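# Chapter 16: When the Work Changes Hands

When Raed Najjar started at Plalline, a housekeeping and catering firm with 42 people on its payroll, clearing up after guests was the job you were given on your first day. You learned it by standing next to someone who was good at it. Nabil Mansour taught him, and Nabil had opinions — a great many of them — on wrappers, trays and what may be stacked on what.

By the time the firm began teaching machines to tidy a table, Nabil was the person everyone asked. He found himself putting into words things his hands had known for years, such as how lightly you have to take hold of a thin plastic bag.

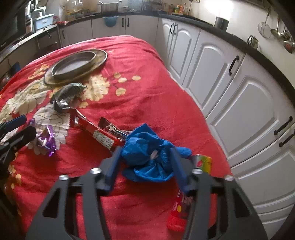 He told us he enjoyed the explaining more than he had expected to, and that it worried him a little too. If a machine can pick up after a meal, what will the next newcomer be given to do on day one, and who will be standing beside them?

We'll keep coming back to Raed and Nabil in this chapter, and we hope you'll grow as fond of them as we have. We begin with tasks, and how a job is made up of them. Then, in Chapter 17, we turn to pay, training and the say that workers have when new equipment comes through the door.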